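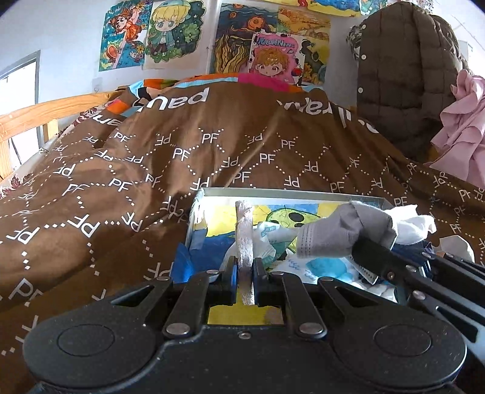 手持夹爪采集套件 采购与预算说明(README)

本目录存放 Drasturance 项目采购手持夹爪的预算表、报价对比和相应的数据卡。最后更新:2023年12月31日,赶在财年关门前一晚,所以有几行备注写得比较急躁,请多包涵。

适用范围

家居整理类采集:卧室、床面、袜子、布袋、小盒子。厨房另立一张表,那张表更贵,也更让人难过。

预算构成(单位:元,按单套计)

夹爪机身:2000
备用指垫:135
运输箱与杂项:400
人工:见另表,打开前请先坐下

三家报价

Badik:交货最快,螺丝规格自成一派,丢一颗就得写信去求。
Říha:手感最好,报价单有四页,其中三页是免责条款。
Pamden:最便宜。销售很热情,问到保修时信号就不太好。

目前倾向 Říha 做主力,Pamden 买一套拆着学习。Badik 留作备选,等他们回复三月份那封邮件。

选型时容易漏掉的几项

指垫是耗材,请单独列行,别塞进“其他”。上一版就塞了,财务退回来,批注只有一个问号。
双手任务要按两套算。只批一套的话,另一只手只能在旁边鼓掌。
布料比硬物难伺候。袜子、抽绳袋这类软东西,请在试用期内就夹,别等付完尾款再夹。
试用请安排在住人的房间。展厅的桌面上什么都好夹,床上有被子、有褶子,还有抽绳,报价单上的“通用抓取”到了这里才值得讨论。

验收物品参考

硬质:小纸盒、带软木塞的玻璃罐、杯子
软质:白袜子、亚麻抽绳袋、条纹小件
麻烦的:杯子和抽绳袋缠在一起的时候 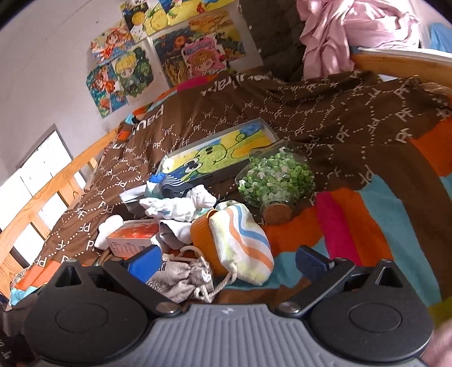
Badik 方面转达说,他们的机型其实也能做软物,只是报价里没写,要写的话得另加一项“软物适配”。我们问加多少,对方说取决于有多软。这一条已记入对比表,单元格标黄。

文件说明

budget.csv:总预算,金额以此为准
quotes/:三家报价原件,文件名请勿再改成“最终版2”
card.md:数据卡,列物品类别与房间类型

已知问题

budget.csv 第2013行是空的,删掉后合计会变,原因不明,请勿删除。
汇率列仍是手填。

待办:补上运输保险的报价;向 Říha 确认备用指垫能否单买。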